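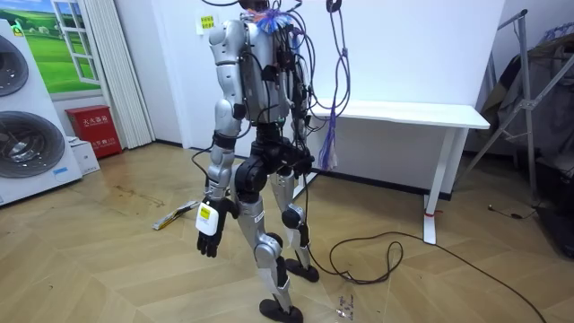 Jeanine Vermeulen

3/11/19

Re: Tavach seedlings, first year, panicking slightly

Hello all, and especially Jolien, whose message I've had open for days while I dug out my notebook. Sorry for the wait! We had the footy club's spring stall on and I was up to my elbows in punnets.

I've left your message in below and answered in between, the way we used to on the old list, so scroll along with me.

On Sunday-best behaviour I'd tell you to go and read the growing notes Geerts puts in with the seed. They're good notes. But they were written for somewhere with a proper long autumn, and you're up the hill at Durnley with clay and wind and possums, so I'm going to contradict them in a couple of places and anyone who disagrees can have at me.

Jolien Kuipers wrote:

> Hi everyone, I'm new here and new to tomatoes from seed. I've only ever
> bought the big pots from the hardware shop in December and hoped for the
> best. This year I sent away to Geerts for Tavach after reading about it on
> this list and nearly all of it came up, so now the laundry windowsill is
> completely full and I don't know what I'm doing.

Welcome! And congratulations, a full windowsill is a lovely problem. Tavach is a very willing germinator, much more so than the black ones, which sulk. Don't try to plant every single seedling out. Pick the stocky ones with short gaps between the leaves and give the rest to neighbours. I know it feels rotten but an overcrowded tomato bed in a humid January is a mildew farm, and you'll get more fruit off a few plants with decent elbow room.

> They have gone quite tall and thin. Is this normal or have I ruined them?

Leggy, not ruined. A laundry window gives them light from one side only, so they stretch for it. Pot them on into something deeper and bury the stem right up to the first true leaves. Tomatoes put out roots all along any bit of stem that's under the soil, so the lanky ones will catch up nicely. Turn the pots every morning when you put the kettle on. I also brush my hand over the tops as I walk past, a bit like ruffling a kid's hair, and it does seem to thicken the stems (my brother thinks I'm potty, but his tomatoes come from the supermarket).

Use a decent potting mix. The cheap bags I bought last year were mostly bark chunks and I had to sieve the lot over a barrow, swearing.

> The packet says to plant out "when all danger of frost has passed". When is
> that?? We had one in November last year, everyone up here says Cup Day, but
> my neighbour says wait longer.

Your neighbour is right. Cup Day works beautifully down on the flat and I've been caught by it more than once up the hill. Forget the calendar and get yourself a soil thermometer, the sort with a long spike, and take a reading in the morning before the sun's been on the bed. I wait until mine says 14 and it has said so a few mornings running. Cold soil doesn't kill them but they sit there going purple and looking insulted, and a plant that goes in later into warm ground will usually go straight past them.

Keep an old sheet handy as well. If the evening is still and clear and you can see every star, chuck it over the stakes. Take it off in the morning before it gets warm under there.

> Our soil is awful. Yellow clay, you could make a teapot out of it. Should I
> just buy in soil and do a raised bed?

You can, and plenty do, but I'd have a go with the clay first. Clay holds on to water and feed, and by February you'll be thankful. Durnley gets 860 mm in a normal year according to the sign at the reservoir, and hardly any of it turns up when a tomato wants it, so a soil that hangs on is worth having. What you need is drainage for the wet spring and something organic through the top. I fork in compost and old cow manure, a sprinkle of gypsum, and then mound the whole thing into a ridge so the plant sits up out of the puddle. Don't dig it wet! I did that in my first spring here and ended up with something you could have paved a driveway with. Squeeze a handful, and if it ribbons out between your fingers go back inside and have a biscuit.

Go easy on the chook manure. It's mighty stuff and you'll get a gorgeous green hedge with no flowers on it.

> I also bought a Sitis drip kit at a garage sale but there's no booklet with
> it. Any idea how long to leave it on?

I've got one as well and the booklet wasn't much chop anyway. It depends entirely on which drippers came with yours, so do this: put a jam jar under one, turn the tap on, and see how long it takes to fill. Mine are the 2 litre an hour ones and on my clay I give them a long slow run every third or fourth day once the plants are away, more often in a heatwave. Long and seldom is the idea. A little splash each evening keeps the roots up near the surface where they cook.

Check the end of each line too. Ants adore those little drippers, and the first you know of it is a wilting plant in the hottest corner. A darning needle clears them. And put a filter on if you're running off a tank, I lost half of mine to sludge before I worked that one out.

Mulch after the soil has warmed, never before. Pea straw if you can get it, otherwise sugar cane. Keep it back a bit from the stem. 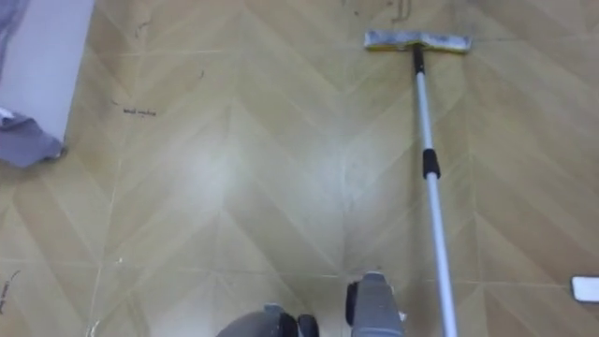

> Should I be pinching out the side shoots on Tavach?

Only the ones below the first truss of flowers, then leave the plant to get on with it.

> My mum takes off every single one and she gets good fruit.

She'd be growing a tall cordon type on a single stake, I'd say, and for those she's spot on. Tavach is more of a sprawler. It stops itself at about chest height on me and carries a lot of fruit on the side branches, so if you strip them you're pulling off your own lunch. The other thing is the sun up your way. Those leaves are the fruit's hat. I got carried away with the secateurs one summer, feeling terribly professional, and every tomato on the western side got a papery white scald on its shoulder. They were fine cooked down but you couldn't have put them on a plate in front of anyone.

What I do take off is any leaf touching the ground, and I do it on a dry morning so the wounds seal over. Wipe the blades with metho between plants if anything looks spotty.

For support I've given up on those little wire cages, they fall over in the first northerly. Two hardwood stakes each side of the row with twine woven along as the plants grow, a new layer of twine every time you notice they're flopping. Put the stakes in when you plant or you'll go through the roots later.

> Last one, sorry! How long until I can eat one?

Never apologise for questions here, it's what we're for. My notebook has 83 days from planting out to the first ripe one last season, and that was a cool start. If you're planting late in November you'd be looking at February, with a great rush after that when you'll be leaving bags on people's doorsteps. Put in one of the little cherry types at the end of the row as well so you've something to pick at in the meantime. It makes the waiting much easier on everyone.

When they do come, pick them at the blush and bring them inside to finish. The possums and the bowerbirds won't wait for full red and neither should you. A sunny sill isn't needed, a bowl on the bench will do. Never the fridge, please, they go to wet cardboard.

And save seed off your best plant, not your best tomato. Squash the pulp into a jar with a splash of water, let it go off for a few days until it grows a skin (it pongs, put it in the shed), then rinse and dry on a saucer. Write the name on it straight away. I've a jam jar lid full of something from two summers back that might be Tavach and might be capsicum.

Does anyone else on the list have an opinion on fruit fly bags over the whole truss versus netting the plant? I've been netting and I'm heartily sick of getting my earrings caught in it. I'd also love to hear from anyone who's grown Tavach in a big pot, I've a cousin in a unit asking and I've no idea what to tell her.

Jolien, if you run short of stakes give me a yell, I've a stack behind the tank you're welcome to raid.

Cheers,
Jeanine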